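The Night Bus to Stornbridge

The 521 left the depot at ten past nine in the evening and got into Stornbridge a little before six. Rokeya Hettiarachchi had ridden it twice before, once to a wedding and once to a funeral, and both times she had slept the whole way. This time she did not expect to sleep.

She had the letter in her coat. It was from the county, and it said that the house on Wumach Road had been left to her by Ernő Kocsis, that the taxes were paid through April, and that she should come in person with identification. She had read it enough times that the fold had started to split.

The driver took her ticket and looked at her one bag.

"That all?"

"That's all."

She sat on the left side, four rows back. A girl with wet hair got on after her and took the seat across the aisle. There was a man asleep in the back already, with his shoes off.

Ernő had been her landlord when she was twenty-three. He rented her the room over his garage for two years, and in that time he raised the rent once, by five dollars, and then forgot and kept taking the old amount. He repaired clocks. He didn't like to talk in the morning, and he didn't like to talk much at night, but between four and five in the afternoon he would sit on the back step and tell her things. How to bleed a radiator. What his mother put in the soup when there was no meat. Which of the neighbors had been married to which of the other neighbors.

Then she had moved away for a job, and they wrote for a while, and after that it was cards at New Year. She had not seen him in eleven years. She had missed last year's card. She had bought one, and it was in a drawer in her kitchen with the stamp already on it. 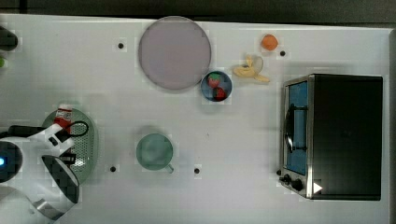

The bus stopped at Trisus at half past midnight. It was supposed to be a twenty-minute stop. The driver turned the lights on and said there was coffee inside and a restroom with a key, and that if they took the key they had to bring it back, as he had been yelled at over this before.

Rokeya got a tea and stood by the window with it. The girl with the wet hair, which was now dry, came and stood near her.

"Do you know if there's anyplace open when we get in?" the girl said. "For breakfast?"

"There used to be. There was a place by the bridge."

"I'm starting at the hospital. I don't have my room till noon."

Her name was Malsha Jayasinghe. She was going to be an X-ray technician. She had never been to Stornbridge and had picked it off a list, she said, for the reason that it was the farthest one on the same bus line as her mother, so nobody would have to change buses. Rokeya told her it was a good town if you had a warm coat. Malsha said she had a medium coat.

"They sell coats," Rokeya said.

They got back on. The man in the back had not moved. The driver walked down the aisle to check he was breathing, and came back satisfied.

After Trisus the road went up into the hills and the windows fogged. Malsha asked what she was going for, and Rokeya told her. She hadn't planned to. She told her about the garage room and the clocks, and the rent, and then she told her about the card in the drawer.

"He left you a house," Malsha said. "He can't have been mad about a card."

"He wrote the will six years ago. I was still sending cards then."

Malsha thought about this for some time. The bus went over a cattle guard.

"Well, he could have changed it," she said.

The place by the bridge was still there, but it had a new name over the door, Wanigasekara, and new booths. They had eggs. Malsha paid for her own and left too large a tip, counting it out in coins. Then she went off up the hill toward the hospital with her suitcase knocking against the curb, and Rokeya walked the other way.

The county office opened at eight. The woman at the desk was Iresha Sarkar, and she had signed the letter. She looked at Rokeya's license, made a copy, and gave her a form with a great many boxes. There was a filing charge of 179 dollars. Rokeya wrote a check. Iresha Sarkar gave her an envelope with two keys in it, a big one and a little one.

"The big one's the front," she said. "We don't know what the little one is."

Rokeya knew. It was for the garage.

The house was number 535, near the end of Wumach Road, where the sidewalk stopped. It was smaller than she remembered and it had been painted, a kind of tan. The grass had been cut lately. She stood at the gate long enough that a dog across the street gave up barking at her and lay down.

Inside it was cold and clean. Somebody had emptied the refrigerator and propped the door open with a spoon. The clocks were all in the front room, on the shelves and on the floor along the wall, and every one of them had stopped. She had never heard that room quiet. He used to say he could tell the time by which of them was wrong.

She went through the kitchen and out to the back step and sat down on it in her coat. It was nine in the morning. Wrong time of day for it. She got up again and went to the garage.

The little key turned hard. Upstairs, the room had been kept the way it was when she rented it, or put back that way. The same iron bed. The same green chair with the bad leg, except that the leg had been fixed. On the windowsill was a shoebox, and in the shoebox were her letters, standing up in order like cards in a library, and after the letters, the New Year cards. At the back he had put a slip of brown paper with the last year written on it in pencil, and nothing behind the slip.

She sat on the bed with the box on her knees.

He had left a space for it. She turned that over for a while. It could have been a reproach. He had been a man who noticed when a thing was missing, he could look at a tray of clock screws and know which one had rolled off. But he had also been a man who left a gap on the shelf when a clock went out to a customer, so that it would have somewhere to come back to.

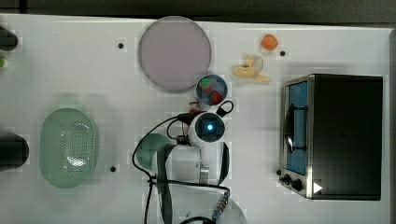 It was a space, Parisa Karimi said that afternoon, over the fence. She had lived next door for nine years and had cut the grass. She said she had been there when he wrote the slip. He'd had the box out on the kitchen table, and he had said the mail was slow from down there, and that it would turn up, and then he had asked her if she wanted any beans.

"He wasn't upset?" Rokeya said.

"About the beans, a little. I already had beans."

Parisa told her where the water shut-off was, which Rokeya remembered, and which day the trash went out, which had changed. She said he had been ill only a short time. She said he had kept working, right up to it, on a mantel clock for somebody who had never come to pick it up, and that it was the one by the door with the tag on it, if Rokeya wanted to do something about that.

Rokeya went back in and found it. The tag had a name on it and a phone number with one digit too smudged to read. She set the clock on the kitchen table. The key was taped to the back. She wound it carefully, counting under her breath as he had taught her, and stopped when it began to push back. Then she opened the glass and gave the pendulum a touch with one finger.

It ran. She didn't know what time to set it to, and then remembered she had a watch.

At four she put the kettle on and took her cup out to the step. The dog across the street was gone. There was a light on in Parisa's kitchen and a smell of onions from that side. She thought about the job and about her apartment, with the lease that had five months left on it, and about how much it would cost to heat this place. She thought it would be a lot. The radiators would need bleeding before she did anything else.

Her phone rang while she was looking for a pencil. It was Malsha, who had put her number in it at breakfast. The room at the hospital had no curtains, Malsha said, and the other girl snored already, in the daytime, and did Rokeya know where they sold the coats?

"On Main," Rokeya said. "Next to the bank. Get the long one."

"Are you staying?"

"Till the end of the week, anyhow."

"What about the card?"

Rokeya said she would have to send for it. Her sister had a key to the apartment. It was in the drawer under the toaster, and it only needed the address.

She hung up and went inside to write to her sister, and while she was writing, the clock on the table struck the half hour. It was fourteen minutes early. She got up and stopped it, and went to look for his small screwdriver.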